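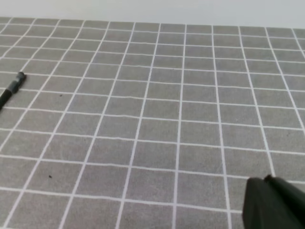 *View from the wrist camera. Marker pen on the left side of the grid mat, gripper in the lower right corner.*

# Gallery: the Kusero wrist camera kit on our bench

We are a small workshop in Nundthorpe and we have had the Kusero kit on our arm since September. It is a little camera, a bracket that holds it behind the gripper, a cable and the Gezer software. Several readers asked how the picture looks in daily use, so we started this page. It opens with a pen task, and the notes under it belong to the same setup.

**What the camera sees.** With the bracket in its middle position, the view reaches over the far edge of the mat to the pale wall behind. The squares near the gripper are large and easy to read. At the far edge they become very thin and the white lines almost touch each other. For this reason we place our parts in the nearer half when we can.

**The gripper in the corner.** A dark piece of it is always in the view with this bracket. At first I wanted to turn the camera away from it, but the software needs this corner as a reference, so I left it. You lose a small part of the mat on the right – for our work this is acceptable.

**The mat.** The gray mat with white lines is sold by Sturkance and is not included in the kit. It is thin and does not lie perfectly flat, and you can notice it in the lines, which wobble a little. The kit manual asks for a flat surface during calibration. We put 12 small weights along the border, do the calibration, and take them away again. Small dark specks also show up quite well on the gray, so a soft brush is useful.

**The pen task.** A black marker is a good first object, dark on a lighter ground. It is more difficult when the pen goes out of the view, as it does on the left side here, and only one end remains. We ran 200 attempts with the pen in different places. In 20 of them the software did not propose any grip, and most of these were with the pen partly outside.

**Light.** We use soft light from above and no lamp on the side. The manual recommends the same, and I agree with it. With a side lamp we got hard shadows, and Gezer sometimes took the shadow for a second pen.

**Storage.** The software keeps every picture if you do not tell it otherwise. We had 3,153 of them before I found the setting – it is under "Session", on the second tab.

The bracket screws need a check every Monday if the arm works the whole week. The next pictures will be with the short bracket, which arrived but is not mounted yet.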